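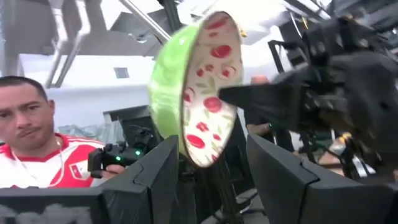 Subject: Re: Open morning at Loscombe – was it worth the trip?

Hello all, and thanks for the kind messages while I was catching up with myself. To answer the question, yes, it was, and I'd happily go again tomorrow if the train fares were kinder.

On Tue-list digest 124 a member wrote:

> We had to miss the robot demonstration at Loscombe and are kicking
> ourselves. Did the Tatley people let you get close? And did they only
> show boxes and blocks, as they did last January, or was there
> something a bit more like real life?

Crockery, I'm pleased to say! My favourite part was the painted bowl, lime green outside and cream inside with little red flowers and leaves, very like one my aunt kept for trifle. A chap in a red and white football shirt had the handheld controller, all green lights, and he never seemed to take his eyes off the bowl while we were there. It's a hard shape for a gripper, they told us, all curve and glaze, and I came away with new respect for my own washing up.

The talk started at 10 and went on longer than planned – my fault, partly, as I would keep asking about the fingers. The Cisneros group spoke next about their Kivo software, most of which went over my head, though the slides are promised. They'd sent out 925 invitations and the hall was almost full.

Tea was good. If anyone wants to share a car for the next one, do shout, I've room for two and a folding stool.

Best wishes to everybody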